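Stiro 印花桌布 SP-21 白底橙果款

库存更新:2026年7月1日,星期三

现货。白底,橙色小圆果加蓝绿叶子,老客户都叫它"果子布"。5月断过一次货,这批补回来了,颜色跟上一批比略浅一点点,介意的先要色卡再下单。

规格
幅宽:225厘米
长度:按米裁,3米起
克重:见吊牌,每批有出入
缩水:首次水洗会缩,裁的时候多留一点
包边:默认不包,要包边下单备注
包装:卷筒,不折叠,到手没有死折

关于尺寸。很多人问买多大。量桌面长宽,四边各加想要的垂边就行。吃饭用的垂边短些,坐下不碰腿;摆台、办活动可以长一点。圆桌量直径,别量周长,上个月两单都是报错了周长,裁好的布不能退的。

叠铺也行。底下一层深色素布,上面压一条窄的花布,两边露出底色,比整张花布耐看,也省料。底布推荐 Stustik 素色系列,深青蓝、墨绿、炭灰三色,炭灰目前缺货,到货时间没定。
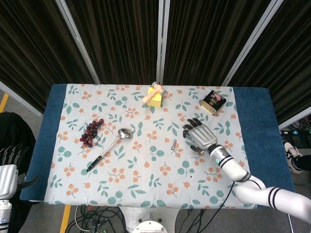
Pearce 家用纺织品部 · 桌布与台布组

深青蓝底配这款花布是问得最多的搭法,蓝边跟叶子的颜色接得上。想配红底的也有,我们自己试过,橙果子会显得发闷,不太推荐,当然看个人。

洗涤
冷水或温水,反面朝外。第一次单独洗,深色底布尤其要单独,会有浮色。不要漂白。油渍先用洗洁精点一下,放十分钟再进洗衣机,别拿硬刷子刷印花面。烘干机可以用低温档,不过晾干更平整。熨烫中温,熨反面。红酒、咖哩这种,尽快处理,隔夜的基本洗不干净了,客服也没办法。

防滑
木桌、玻璃桌面容易跑布。可以加防滑垫,Prullton 薄款,跟布一起裁,比布四边各小3厘米,不会露出来。垫子不能机洗,湿布擦擦就好。两层叠铺的话,两层中间不用垫,底下垫一张就够。

裁剪与发货
下午三点前付款当天裁,之后的排到第二天。周末不裁布。整卷发货走物流,不走快递,送到楼下,不上楼,大件请安排人接一下。定制包边多等几天,大约12天,赶活动的千万提前说,别到最后一天来催,真的赶不出来。

退换
没裁的整卷可以退,保留卷筒和吊牌。裁过的不退,有织疵、印花错位的除外,拍照发过来,带上订单号,量一下瑕疵位置离布边多远。小于指甲盖的色点属于正常范围,印花布多少都有。

常问
能不能防水?不能,这款没有涂层。要防水的看覆膜那几款,手感会硬。
能不能做窗帘?可以但是透光,做半截的厨房帘还行,卧室别用。
有没有同款餐巾?有,12条一包,不拆卖。花型比桌布小一号,同一批染的颜色更接近,建议一起拍。
有样布吗?有,巴掌大一块,运费自付,下单可抵。
花型有没有方向?没有,横裁竖裁都可以,拼接也不用特意对上下,但左右对花要多备一个花距的料,请在备注里写清楚是拼接用,不写我们就按净尺寸裁了。

批发整卷另外报价,请写明卷数和收货城市,电话经常占线,留言会快些。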